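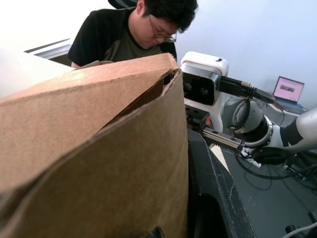 Stekis 别墅住客手册
第三章 抵达、进门与头一晚的安顿

2025年5月3日 文:Kenneth Layug

欢迎欢迎!一路上辛苦了。不管您是一家老小出来度假,还是跟老朋友们约了好久终于约成,走到这一章,就说明您离那张大床和那一池子水已经很近了。这一章写得有点长,我自己也知道,可每次想删短一点,就又想起哪位客人半夜发来的消息,于是又加上两句。您不妨先把前面找路和开门的部分看完,剩下的等洗过脸、喝过水再慢慢翻。

3.1 从大路到院门

1. 请让司机在导航里输入 Betar 码头路 122 号。导航会把您带到巷口,巷口有一家卖椰子的小铺,铺子旁边那条窄路就是我们的巷子。
2. 七座以下的车可以一直开到院门前。再大的车请停在椰子铺对面的空地,行李我们派小推车来接(请提前半天在 Prultimix 的订单留言里告诉我们)。
3. 进巷子以后一直走,遇到岔口走左边那条,路面稍微往下斜,走到尽头就是院门。
4. 院门是深蓝色的,门牌钉在右手边的墙上,晚上有一盏小灯照着。

注意:巷子里住着好几户人家,也住着好几只猫,车速请放慢些。晚上十点以后到达的客人,麻烦请司机不要按喇叭,隔壁的阿婆睡得早,起得也早。

3.2 开院门的密码锁

院门用的是 Zerouali 密码锁,第一次用的人常常要试两回,别着急。

1. 用手掌碰一下锁面,等数字亮起来。
2. 输入 1739,再按右下角的井号键。
3. 听到一长声之后,把门把手往下压,同时把门往自己这边带一点点,再往里推。
4. 进门后请把门推到底,听见“咔”一声才算锁上。

要是听到三短声,就是哪个数字按错了,等灯灭了从头再来。连着错五回,锁会休息三分钟,您也正好在门口的石凳上歇一歇,墙边那棵鸡蛋花开的时候香得很!锁面若是一直不亮,请打本页最下面的电话,我们的人住得近,走路就能过来。

小心:院门内有两级台阶,拿着大箱子的时候容易踩空。带小朋友的客人,请大人先下去,再牵着孩子下来。

3.3 通电与空调

房子空着的时候,我们会把空调和热水的总开关关掉。有时候阿姨打扫完会顺手替您打开,有时候没有,所以还是请您看一眼。

1. 进客厅后,走廊左侧墙上有一个白色小门,打开就是配电箱。
2. 把标着“冷气”和“热水”的两个开关往上推。
3. 标着“泳池”的那个开关请不要碰,那是定时的,关掉再开要重新设一遍,挺麻烦的。
4. 回到各个房间,用床头的遥控器开空调。头一个小时建议把门窗都关好,让屋子先凉下来,再按自己的习惯调。

说明:四间卧室的遥控器背面都贴了房间名,请不要互相借用。上一拨客人里有位先生,拿着主卧的遥控器在二楼按了半天,最后下楼一看,主卧已经冷得像冰窖了。

3.4 热水

热水器在厨房后面的小阳台上,通电后要等二十分钟。主卧和楼下的客卫离热水器近,水来得快;楼上两间要多放一会儿。几个人同时洗澡的话,楼上的水流会变小,这是老房子的脾气,我们换过一次水泵,比以前好多了,但还没好到可以四间一起开的地步。

1. 把龙头拨到最左边,放水,等水热了再往回调。
2. 给孩子洗澡前,请先用手背试一下。
3. 离开浴室时把龙头拧紧,主卧那只要多拧半圈。
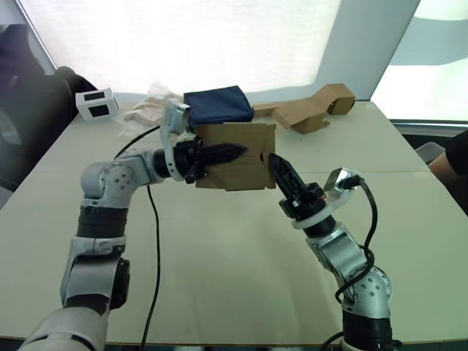

到得早,房间还没收拾好,可以先把行李放下吗?

行李上午就可以寄放在院门边的小屋里,小屋不上锁,但院门是锁着的,贵重东西请随身带。您也可以先用泳池和池边的淋浴,毛巾在小屋的架子上,正式入住时间仍是下午三点。

3.5 押金与房况确认

押金是 800,入住当天在 Prultimix 上冻结,退房后第二天解除,不收现金。放下行李以后,请您花一点时间做下面几件事,做完了大家都安心。

1. 打开 Prultimix,进入您的订单,点“房况确认”。
2. 按页面上的顺序,到每间屋子转一圈。看到墙上有印子、杯子有缺口、灯不亮,随手拍下来传上去就好。
3. 最后一页请签上订房人的名字。
4. 这一步请在当晚十二点以前完成。忘了也不要紧,第二天早上给我们留个言,我们手动替您开。

说明:东西用久了总会坏,一只玻璃杯、一个衣架,我们从来不算钱。弄坏了请直接说一声,我们好给下一家补上。

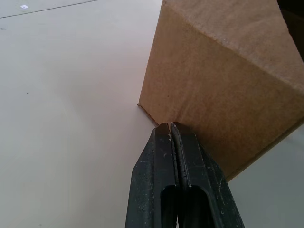
余下部分共 940 字

3.6 泳池的头一次下水

泳池是大家最惦记的地方,我懂!好多客人箱子还没打开,人已经在水里了。不过还是请先看完这几条。

1. 下水前请在池边淋浴冲一冲,防晒霜冲掉一些,池水会清得久一点。
2. 浅的一头靠客厅,深的一头靠围墙。中间有一道深色的瓷砖线,过了线水就没过大多数人的肩膀了。
3. 池边的沙发垫子是防水的,坐上去没关系;客厅里的不是,请擦干了再坐。
4. 晚上的池灯开关在烧烤架旁边的柱子上,十一点会自己灭。

小心:泳池没有救生员,也没有围栏。小朋友下水的时候,请务必有一位大人在旁边看着,而且是专心看着的那一种。打雷的时候请马上上岸,等雷声停了半小时再下去。

早上七点左右,管水的师傅会来捞叶子、测水质,他从侧门进来,动作很轻,您不用起来招呼他。要是您正好想清早游泳,跟他点个头就行,他会先去收拾另一头。

3.7 厨房与饮用水

厨房里的锅碗、刀叉、油盐都可以用,冰箱里我们会放几瓶水和一盘当天的水果。水龙头里的水洗菜煮饭没问题,直接喝还是请用饮水机里的。饮水机的红色出水口有童锁,按住小圆钮再压下去才会出水。

1. 打开灶台下面的柜门,把煤气阀转到与管子平行的方向。
2. 按下灶台旋钮,往左转,火着了再按住两秒钟才松手。
3. 做完饭把阀门转回去。睡觉前请再看一眼。

空纸箱和外卖盒请压扁了放在后门边,其他垃圾装袋扎紧,放进带盖的桶里。巷子里的猫比您想象的能干,没扎紧的袋子到了早上就铺了一地。

3.8 上网

无线网络的名字和密码写在客厅电视下面的小卡片上,楼上楼下是同一个。二楼最里面那间信号弱一些,要开视频会议的客人,请到楼梯口那张书桌来,那里最稳。断网时先把路由器的电源拔下来,等一分钟再插上,十次里有八九次就好了。

3.9 夜里的声响与蚊虫

巷子深,到了晚上很安静,不过壁虎是会叫的,叫声比它的个头大得多,头一回听见容易吓一跳。它们不咬人,还帮忙吃蚊子,请手下留情。九月前后雨水多,池边的青蛙也会凑热闹,怕吵的客人可以跟我们换到靠巷子那一侧的卧室,床头抽屉里另外备了耳塞。

1. 傍晚天黑以前把纱门拉上。
2. 每间卧室的插座上有电蚊香,药片在床头抽屉里,一晚一片。
3. 院子里吃饭的话,可以点一盘蚊香放在桌子底下,离桌布远一些。

院子里请在晚上十点以后放低声音,音响也请移到屋里。想办生日会或者热闹一点的聚餐,提前一天跟我们商量,我们会去跟邻居打声招呼,通常都没问题,送块蛋糕过去就更没问题了。

睡前请再确认一次:院门锁好,煤气关好,纱门拉好。早餐在八点送到厨房窗口,想晚些吃,请在前一天睡觉前留言。

相关章节
第二章 机场接送与提前订车
第四章 早餐菜单与代买食材
第五章 附近的海滩、早市与洗衣店
第六章 退房步骤与行李寄存
最近更新:雨季出海须知

联系我们:Prultimix 订单留言,或拨打订单页上的值班电话 | © Stekis 别墅 保留所有权利 | 返回顶部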